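Search this site
Enter keywords
Go

Hot Water Waiting Time and Wasted Draw at Bathroom Sinks in an Older Apartment Building

Student project report, Building Services Laboratory
Group members: Wanda Kubiak, Hagos Tamiru, Urszula Marciniak
Supervisor: Edmund Walczak

1. Background

When a hot water tap is opened after a period of no use, the water standing in the branch pipe has cooled and is usually run to the drain until warm water arrives. The volume lost depends on the length and bore of the pipe between the tap and the nearest point where hot water is kept moving. In buildings with a recirculation loop this distance should be short. In buildings where the loop was added later, or where bathrooms were moved during renovation, it can be much longer than the drawings suggest.

The project looked at one such building, Illey House, on the Britham side of the river. It was built without recirculation. A loop was fitted to the main risers during a later refit, and several bathrooms were rearranged at the same time. Tenants had complained of long waits in the morning. The building manager, Irena Krajewska, gave us access to the bathrooms and to the riser drawings.

2. Aim and scope

The aim was to measure the waiting time and wasted volume at bathroom sinks and to compare them with values calculated from pipe geometry. Kitchens and showers were left out. Kitchen branches in this building share a riser with the laundry room and could not be isolated. Water quality was also outside the scope, although long stagnant branches are a known concern and are mentioned again in Section 6.

3. Method

The survey covered 41 sinks. Each was measured before 8 a.m., with the tap left closed overnight by agreement with the tenant. The work was done in February, when the cold supply and the unheated shafts were near their lowest temperatures for the year.

For each measurement the tap was opened fully on the hot side and the outlet directed into a graduated bucket. A thermocouple was held in the stream with a clip. The end point was the moment the reading crossed the threshold agreed with the supervisor at the start of the project. Time and volume were both recorded at that point. Three runs would have been preferable, but a branch needs several hours to cool again, so repeat runs were made at only 6 sinks, each on a different morning.

Pipe lengths were scaled from the riser drawings and checked on site wherever an access panel allowed it. Bore was taken from the markings on the pipe, or from the refit specification where no pipe was exposed. The calculated volume is the internal volume of the branch from the loop connection to the tap, with no allowance for heat lost to the pipe wall.

The thermocouple was compared with the laboratory reference thermometer before and after the survey. No drift large enough to affect the end point was found.

4. Results

In total, 117 liters were run off before the threshold was reached, counting the first run at each sink only. The distribution was uneven. Most sinks on the east riser reached the threshold quickly, and their measured volumes were close to the calculated ones, though always somewhat higher. The excess is consistent with heat taken up by the pipe wall and fittings.

The west riser behaved differently. At 8 sinks the measured volume was more than double the calculated value. All of these were in bathrooms that had been turned around in the refit, so that the vanity now stands on the wall opposite the shaft. The drawings show a direct branch under the floor. Where an access panel could be opened, the pipe was found to run up and over the door instead, and it was uninsulated for most of that length.

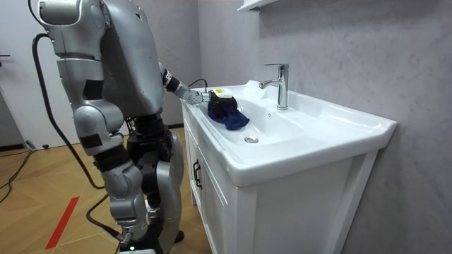 Flow rate was a second factor. Several taps had been fitted with aerators, which lower the flow and lengthen the wait without changing the geometric volume. Slow flow also gives the water more time to lose heat along the branch, so the wasted volume rises a little as well. The two effects could not be fully separated with the data collected. Removing the aerators for a second set of runs was considered, but several were seized and we did not want to damage them.

The repeat runs agreed well with the first runs on volume and less well on time. Supply pressure in the early morning varies with demand elsewhere in the building, and volume is therefore the more reliable of the two quantities.

5. Comparison with the calculation method

The method used was the simple plug-flow model given in the course notes by Głowacki. It assumes that hot water pushes the cold water ahead of it with no mixing. For short insulated branches this is adequate. For the long branches on the west riser it gives values that are too low even when the corrected pipe route is used. A wall heat term was added in the Clikbridge spreadsheet supplied by the department, and this brought the calculated values nearer to the measurements – still on the low side, but within the scatter of the repeat runs.

6. Discussion and recommendations

The main source of error in predicting the wait was the pipe route. A calculation based on the refit drawings alone would have missed the problem entirely. We recommend that the drawings for the west riser be corrected before any further work is planned.

Two remedies were compared. Extending the loop to the rearranged bathrooms would remove most of the wait, but it requires opening finished ceilings and adds to the standing heat loss. Insulating the exposed branches is cheaper and helps when the tap is used at short intervals. It does little for the first draw of the morning, by which time the water has cooled in any case.

A third option, a smaller bore on the long branches, was examined only on paper. Pressure loss at full flow appears acceptable for a single sink. It would need checking if the same branch also served a shower.

The long branches should also be included in the flushing schedule when an apartment stands vacant.

7. Limitations

One building was surveyed, in one season. Tenants were asked not to use the taps overnight, but this could not be verified. The bore of the concealed pipes was assumed from the specification. A summer survey of the west riser, using the same thermocouple and threshold, would show how much of the excess is due to shaft temperature.

Contact the laboratory office | Copyright Building Services Laboratory | Back to top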